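Dry cake

Dry cake is a baked good made from a sponge or pound cake batter that is cooked a second time at low heat until most of its moisture is gone. It is crisp or crumbly, keeps well without refrigeration, and is usually eaten with tea, coffee or milk.

Preparation

The base is flour, sugar, eggs and a fat, most often butter or oil. After the first baking the loaf is cooled, cut into fingers or squares, and returned to the oven. The second baking commonly takes 60 minutes, with the pieces turned once. Some bakers leave them in the closed oven overnight. Nuts, raisins, cardamom or sesame may be added to the batter, though wet fillings are avoided.

History

Twice-baked doughs were carried by sailors and travelers long before sweet versions became common. In the port town of Sallmont, a household account book of 1540 lists "cake, dried" among the goods bought for a voyage. The food writer Yurani Zapata has argued that the entry refers to a plain biscuit – the book records no purchase of eggs or sugar that year. In Taipe, dry cake was a home product, made from leftovers after the April fair, until the Drulura bakery began selling it in tins.

Storage and packaging

Dry cake softens quickly in humid air. Loose pieces are kept in a sealed tin, and factory-made ones are sold in sealed packets, singly or in boxes meant as gifts. Stale pieces can be crisped again in a warm oven or crushed for use in pie crusts and puddings.

See also: Biscotti, Rusk, Zwieback 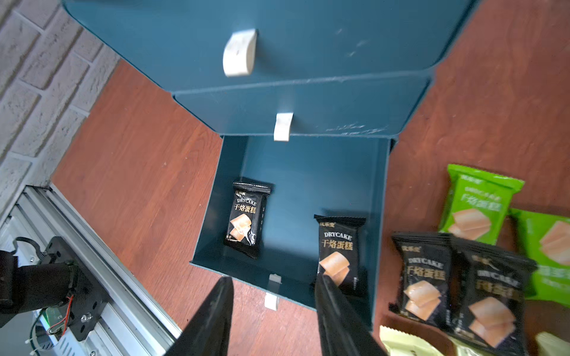 Packaged dry cake in a gift box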